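I've been meaning to write up my little adventure with Indel for months now, and since the exchange finally sent everybody the email about its new fee schedule on Tuesday, I figured I had better get it down while I'm still annoyed enough to remember the details.

For those who came in recently (hello, and thank you for reading!), I keep a very small amount of money in crypto. It started as a hobby. I put in $658, which I remember because it was exactly what I got for selling my old road bike, and I told myself that whatever happened to it, I would not add another cent. I have mostly kept that promise. A good piece of it went into the Sisomel token, back when every other post on the forum I read was about Sisomel, and the rest I left sitting in a stablecoin on Nornevia, the exchange where I opened my first account.

Then in March I got the idea that I ought to be holding my own coins. You know how it goes, you read one long thread about exchanges freezing withdrawals and suddenly you can't sleep. So I ordered a Kleinschmidt hardware wallet, and I downloaded the Indel app because it was supposed to work nicely with it, and I set aside a whole evening to move things over. I was going to be so responsible! 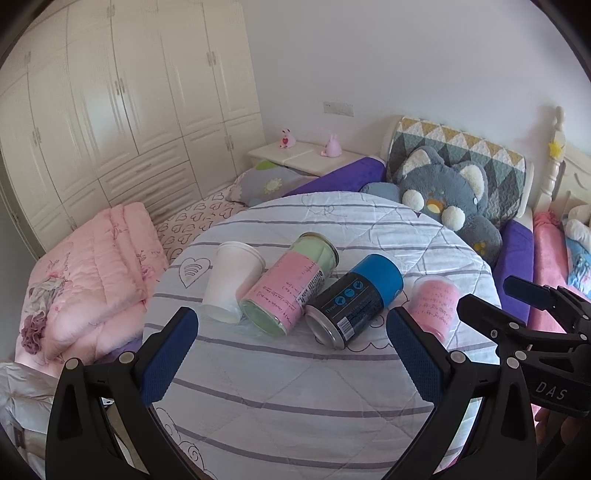
Moving coins off an exchange is a slow and nervous business the first time you do it. You copy the long address, you check the start of it, you check the end of it, and then you check the middle too, even though the middle is just soup. I did all of this at a round table with hearts and clouds doodled all over the cloth, and I must have read that address 11 times before I pressed send. First I sent a tiny test amount. It showed up within minutes and I was thrilled. Then I sent the rest, and it did not show up at all.

I'm sure the experienced people reading this have already guessed. Sisomel runs on two networks, and Nornevia had quietly switched the drop-down menu back to the other one between my first transfer and my second. The address was the same on both, so nothing looked wrong and nothing warned me. My tokens were sitting right there at my own address, on a network that Indel didn't display. I spent 2 hours that night convinced I had thrown away a bicycle.

The fix, once I found it, was pretty dull. I had to connect the Kleinschmidt to a different app, add the second network by hand, and then pay a small fee to bring the tokens across. The fee had to be paid in that network's own coin, and of course I didn't have any, so I had to go back to Nornevia and buy a little and wait for that to clear as well. All told it took me 4 days, most of it waiting on support to answer a question I had already worked out by the time they wrote back. (They were very polite about it, I'll give them that.)

So now Indel wants to charge for swaps that used to be free, and I'm trying to decide whether to move everything all over again. Part of me wants to leave it alone until next year. If any of you have used something else with the Kleinschmidt and liked it, please leave me a comment, and tell me which network you were on while you're at it.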